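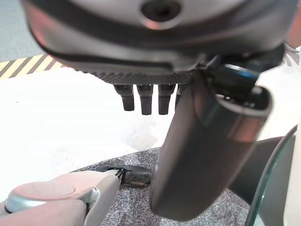 Par où commence-t-on le rangement d'un salon ?
Par la table basse, une fois le bac posé à portée de main.

Le module compte 200 points.
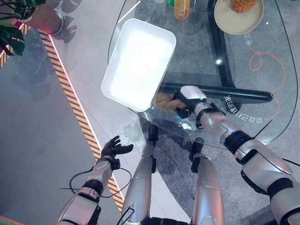 Que fait-on de la vaisselle restée sur le verre ?
On la rapporte à la cuisine avant d'essuyer le plateau.

Les jouets se rangent à part.

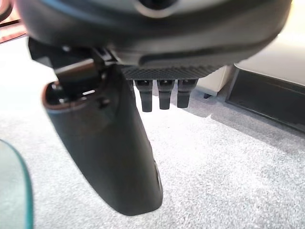 Hemumbridge, janvier

Notes du cours de Carys Griffiths, séance 2 : tri des petits objets. Relire la fiche sur les bacs.
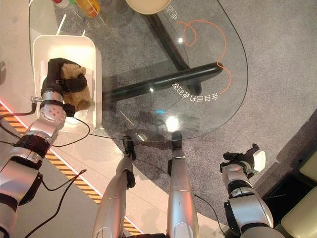 Peluche dans le bac blanc, à côté de la table en verre.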